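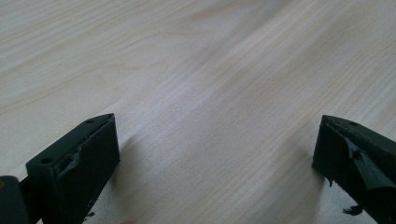 Attachment 1: the top, wide curvy grain at the upper right, tighter stripes to the left

Ticket 296
Opened by: Špela Matić
Opened: Nov 15, 2020
Product: Drarnska table top, oiled at home with Kolev clear oil
Subject: Top goes tacky a day after oiling
Status: Resolved

Message from customer

Hello Norilard! First of all, I love this table. I have had it since July and I still stop to look at the grain when I walk past with the washing. It's such a pale, creamy wood, and the lines open out into great big curves as they go across. My sister says it looks like sand after the tide has gone out and she's right!

Now the problem. I gave it its first coat of oil on Friday evening. The leaflet says to put it on with a cloth, leave it, wipe off what hasn't soaked in and let it dry overnight. I did all that (I thought) and by the next evening the top was tacky. You could put your palm flat on it and feel it let go again. A sheet of newspaper stuck lightly and left a bit of fluff behind, which I picked off.

What I've tried so far:
Opened both windows for an afternoon. No change.
Wiped with a dry cotton cloth. The cloth dragged and came away a bit yellow.
Wiped with a barely damp cloth, then a dry one. Slightly better near the window end, no change at the other.
Stopped there before I made it worse.

I'm not cross at all, I'd just like to get it right, as I want to do the bench to match.

Špela

Reply from Norilard support

Hello Špela, and thank you for such a clear list. It's lovely to hear the table is getting so much attention!

Tackiness after a day nearly always means there is still oil sitting on top of the wood. Could you tell us three things, please: how much oil you used, how long you left it before wiping, and how warm the room was overnight? A second photo taken from another side would help too. Please don't sand anything yet.

Message from customer

Quick answers while the kettle boils. I used the whole 50 ml sample bottle and then started on the big one – I can't say how much of that. I left it 40 minutes, and I now see the leaflet says 15, so that's me told. The room was chilly, as we turn the heating off at night.

The top is 244 cm long, if that matters for working out the amount.

Second photo attached, taken with the grain running down to the right. There are a few tiny darker flecks in the grain. I'm fond of them, but are they something to do with the oil? And the right-hand side looks brighter than the left. I think that's only the light, but I'd be glad to hear what you think. 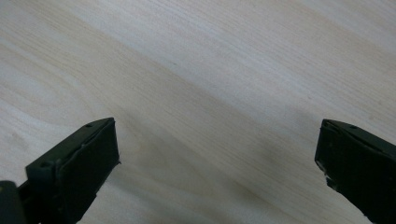 Page 2 of 3

Reply from Norilard support

Thank you, that's a great help. Taking your questions in turn.

The flecks are scattered within the grain and are very small, so we'd expect them to be part of the wood. If one comes off on your cloth, write back and we'll think again.

The brighter area at the upper right looks like light on the surface to us as well. The greyish band lower down is a shadow, and you can follow the grain through it. Neither one tells us anything about the oil, so for that we'll go by your fingers.

It does sound like too much oil, left on too long, in a cold room. Very common and very fixable! Please try this:

1. Warm the room and keep it warm until the job is done.
2. Put a very small amount of the same oil on a lint-free cloth. Fresh oil softens what has gone sticky.
3. Rub along the grain, one arm's length at a time, and wipe straight away with a clean dry cloth.
4. Change cloths as soon as one starts to drag.
5. Leave it overnight with nothing on it, newspaper included.

Lay the used cloths out flat outdoors to dry before you bin them. Oily cloths left in a heap can heat up and catch fire, so please don't skip this.

Message from customer

Done, and it's worked! I went through far more cloths than I expected (two old pillowcases, goodbye) and the far end needed a second go. This morning it's dry to the touch from end to end, and a sheet of paper slides right off. It feels silky – I keep stroking it on my way to the fridge. The cloths are out on the line looking very sad.

One last thing. For the bench, should I wait between coats, or is one enough?

Reply from Norilard support

Wonderful news, well done! One thin coat is plenty to start with. Leave it a week, and add another only if water stops beading on it. Fifteen minutes by the timer this time.

Closing the ticket now. Reply to this message and it will open again by itself.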